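ok kitchen reset thread, because three people asked and I'm procrastinating on the grocery put-away anyway

background: the move to Putby was in January. kitchen is small. one white table, one sink, one drawer that opens all the way. the table is the counter, the desk, the mail pile, everything

so the rule now is the table gets cleared to nothing before any food comes out. NOTHING. not the mail, not the keys, not the tape measure I've been missing since Mullcombe

2/18/21 and the tape measure was under the bread. fyi

step one is everything off. I put the junk in a box on the floor. do not sort the box. if you sort the box you are now sorting a box and it's 9pm

step two wipe. warm water, drop of dish soap, old t-shirt. skip the spray, it leaves streaks on white and you see every one of them under the ceiling light

step three is the basin. best thing I own. you park it at the back of the table and fruit goes in it, gets rinsed, gets dried, goes in the bowl. no more chasing lemons across the floor

mine's plastic, so it weighs nothing and I can carry it to the sink full. had a ceramic bowl for this before. gorgeous. chipped it in 2 weeks

someone asked about size - get one that fits flat in your sink. measure first. I did not measure the first one. it lives in the bathroom now

the market run was bigger than usual this week. 47 dollars, mostly fruit, a cabbage I have no plan for, and the good onions from the Weltov stand

16 clementines for the price of a coffee. I don't even like them that much. couldn't walk past

order I do it in:
apples and pears first, they can take a knock
then citrus
then anything soft
bananas last and on their own, they never go in the water

bananas get their own post because I have opinions

do not put them in the bowl with everything else. they ripen the whole bowl. I lost almost 7 avocados this way last summer and I'm still mad about it

few freckles = perfect. eat it today or tomorow. green tips = leave it on the shelf. fully brown = peel, bag, freezer, done, you're making bread at some point

also peel BEFORE freezing. learned that with a butter knife and a lot of swearing 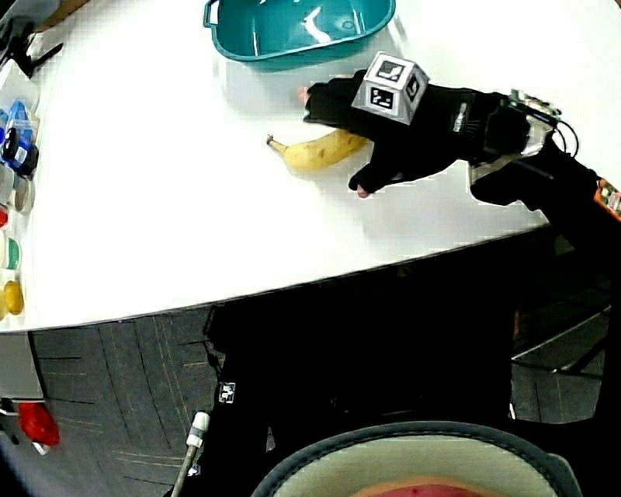 banana on the table, basin behind it. freckles just starting, so this one's breakfast

where they go after: hook on the side of the shelf. Avram hook, the plain metal one, takes a decent bunch. been up since the first week and hasnt budged

if you rent and can't drill, a mug tree works. looks silly. works fine

onions and potatoes - separate, dark, not in plastic. mine are in two paper bags under the sink and yes I know under the sink isn't ideal, see above re: one drawer

last thing is empty the basin, dry it, back on its nail. then the table's a table again and you can have your laptop or your dinner on it, pick one

whole thing takes less time than it took to type this

replies: yes I wipe again after. no I don't have a link for the basin, it came from the hardware place by the bus stop. cabbage ideas very welcome, it's huge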